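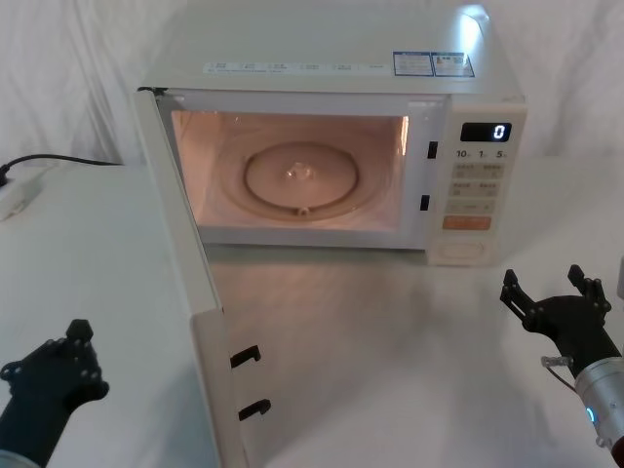 Countertop Microwave FAQ: Care, Cleaning and Common Questions

These are the questions customers ask most often at the Burkico counter in Bornthorpe and through our web form. They apply to ordinary countertop microwaves with a glass turntable and a latching door. If your manual says something different, follow the manual. Last updated 29 January 2019.

USING THE OVEN

The display shows 0 when I open the door. Is something wrong?

No. A single 0 usually means that no cooking time is set. Some models show 0, some show a colon or a clock, and some go blank after a while. If you see a letter and a number together, such as E3, that is an error code and you should look it up in the manual.

Should the light come on when the door is open?

On most models, yes. The lamp comes on so you can see what you are doing, and goes off when the door closes or after several minutes. A few older models only light up while cooking. If yours used to light up with the door open and has stopped, the bulb has probably burned out. The oven will still heat normally.

Can I leave the door open to air it out?

Yes. Leaving it open for 30 minutes after cleaning is fine and helps with smells. Keep children and pets from pulling or leaning on it. Weight on an open door bends the hinges, and a bent door may not seal.

Can I run it empty?

No. With no food or liquid inside, the energy has nothing to heat and can damage the oven. If you want to test it, put in a cup of water and run it for one minute.

How do I set the time on a model with 10, 1 and 5 labels?

Labels like these normally stand for steps of time in minutes or seconds. Each press adds that amount. Check the small print beside the number to see which unit it is. If the panel is printed in a language you don't read, ask us for a translated overlay sheet. We keep them for several imported models, including the ones sold under the Gikon name.

What are the plus and minus keys for?

It varies. On many ovens they raise or lower the time. On others they adjust an automatic program for a slightly warmer or cooler result. The manual will list both uses if your oven has them.

THE TURNTABLE

How do I take the glass plate out?

Let it cool first. Open the door all the way, lift the plate straight up with both hands until it clears the center piece, then bring it toward you. Don't slide it out along the floor of the oven. The roller support underneath usually lifts out too.

How do I put it back?

Set the roller support down first, then lower the plate so that its center sits on the coupler. Turn it gently by hand. If it rocks, lift it and try again.

My plate bumps or grinds as it turns. Why?

The usual cause is food on the roller track. Take out the plate and support, wipe the floor of the oven, and wash the small wheels in warm soapy water. If it still grinds, check that the wheels spin freely and that the plate isn't chipped.

Can the plate go in the dishwasher?

Most glass plates can. Put it on the bottom rack where it won't knock against pans. Never put a hot plate in cold water.

How do I order a new plate?

Measure across the widest part, rim to rim, and note the shape of the center on the underside. Both have to match. Our most requested plate is part 1782. The matching roller support is part 513. Please don't order by oven color or door size, as we can't match a plate that way.

CLEANING

What should I use on the inside?

A soft cloth, warm water and a little dish soap. Wipe the walls, the ceiling and the floor, then go over them again with a clean damp cloth. Don't use steel wool, oven cleaner or anything gritty.

How do I loosen dried-on food?

Heat a microwave-safe bowl of water with a few slices of lemon for three minutes. Put a wooden spoon in the bowl before you start, so the water doesn't boil over suddenly. Leave the door shut for another five minutes. Lift the bowl out with oven mitts and wipe.

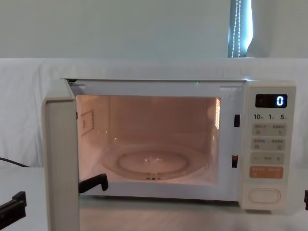 Door fully open, with both latch slots in reach for wiping.

How do I clean the latch slots?

Unplug the oven. Use a cotton swab that is barely damp, and go around the edge of each slot only. Don't push anything inside. The safety switches are behind there, and liquid or lint can stop the oven from starting. Wipe the door hooks with a cloth while you are at it.

There is a flat panel on the inside wall. Can I take it off to clean behind it?

Please don't. That is usually the waveguide cover. Wipe it lightly and leave it where it is. If it has burn marks or a hole, stop using the oven and call us. A cover soaked with grease can spark.

What about the vents and small holes near the lamp?

Dry cloth only. Water that gets in there can reach the bulb.

How do I clean the buttons without starting the oven?

Unplug it, or leave the door open while you wipe. Wring the cloth out well. Spray cleaner should go on the cloth and never straight on the panel.

My cream-colored oven has turned yellow on the outside. Will it come off?

Sometimes. Kitchen grease will come off with dish soap and patience. Yellowing from sunlight is in the plastic itself and won't wash out. Don't use bleach.

DOOR AND LATCH

The door doesn't click shut.

Look at the hooks on the door. They should be straight, with no cracks, and should spring back when you press them lightly. Then look for crumbs around the slots. If both look fine and the door still won't catch, have it serviced.

The release button is stiff.

Clean around the rim with a damp swab. If it has to be pushed hard every time, the lever behind it may be worn. This is a common repair and takes our shop two working days.

Can I replace a broken hook myself?

We don't sell hooks for home fitting. The door has to be checked for leakage after the repair, and that needs a meter. Don't use the oven with a broken hook, even if the door seems to stay closed. Don't open the outer case, either. Parts inside can hold a dangerous charge after the oven is unplugged.

PLACING THE OVEN

How much space does it need?

Your manual gives the clearances for your model. Make sure no vent is covered, and keep curtains and hanging cloths away from the case. The table or counter should be flat and steady, with enough room for the door to swing all the way.

Do you take old ovens for recycling?

Yes, at the Van Leeuwen yard behind the shop. Take out the glass plate first and bring it separately. We accepted over 3322 small appliances there last year, and there is no charge for microwaves.

I don't see my question.

Use the web form and include the model number, normally found on a label on the back or just inside the door. We reply within two working days.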